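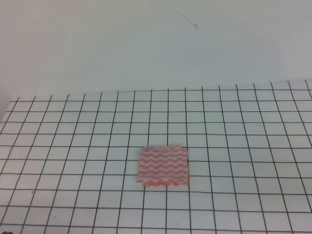
Fig. 1. Striped cloth lying flat on the grid.

Handling Soft Parts: Notes for the Vinddale Visit
Course handout 17
Instructor: Ülle Kalniņš

Read these notes before the visit on 1st April. The bus leaves from the north lot at 8:30 and the demonstration starts at 10:00 in the Raudsepp building, second floor. Closed shoes are required. Bags stay in the lockers by the stairs.

1. Purpose

Most of the lectures so far have dealt with rigid parts. A rigid part on a table has three degrees of freedom: two for position and one for rotation. Once the camera system has found those, the full outline is known from the drawing. Cloth has no such short description. Its outline changes each time it is picked up, and part of its surface may be hidden under another part. The demonstration covers one task of this kind, folding a small cloth with two arms.

2. Program

The host group will run the task in blocks of 30 minutes, with a break for questions after each block. The control software is called Grikulent. It was written at Vinddale and has no published manual, so use the terms in section 4 when you take notes. Stakach, the group's older single-arm cell, is in the next room and will be switched off, but you may look at the wiring.

3. What to look at on the table

The cloth in Fig. 1 covers several grid lines. Its top edge is fairly straight and its bottom edge is uneven, which matters for any method that fits a rectangle to the outline. A fit to the top edge gives one angle, a fit to the whole outline may give another. Work out which one you would send to the gripper.

The grid lines converge toward the wall. Equal distances on the table are therefore unequal distances in pixels, and a correction (homography, lecture 9) is needed before any length is measured. Four known grid crossings are enough to compute it. Choose crossings far apart, and no three on one line.

The stripes help in one way and hurt in another. They give the matcher plenty of contrast against the white surface. They also repeat, so a local match can slip by one full stripe and still score well.
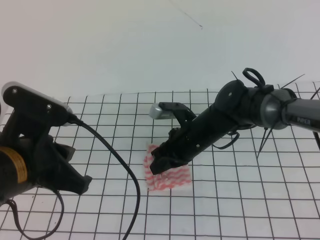 Two-arm work adds the problem of shared space. Each arm has its own base frame, and both frames have to be tied to the table frame before a common plan makes sense. An error of 2 mm in either tie shows up directly as a gap or a push at the fingertips. With the lower finger of the right gripper at the upper-left area of the folded cloth, an error that small decides between touching the fabric and missing it. Cable routing is part of the same problem. The black cable from the left gripper hangs in a long loop over the grid, and a collision model that contains only the rigid links will not include it. Ask how the planner treats cables, if it does at all.

4. Terms

Grasp point: the place on the cloth where the fingers are meant to close.
Approach height: distance between fingertip and table at the start of the final downward move.
Layer count: number of fabric layers between the fingers.
Regrasp: release followed by a second grasp on the same fold.
Handover: transfer of the cloth from one gripper to the other without contact with the table.

5. Work to hand in

Each pair submits 3 pages, drawings included.

a) Sketch the table frame and both arm frames. Mark the axes and state the units.
b) For one attempt that you watch, list the grasp points in order and give the layer count at each. Record failed attempts too.
c) Propose a stopping rule: when should the controller give up and ask for a reset?
d) Estimate the position error that the task can tolerate and show how you got the figure.

Students who miss the visit can do parts a) and c) from the figures in this handout and arrange a makeup session for the rest. The next one is in August.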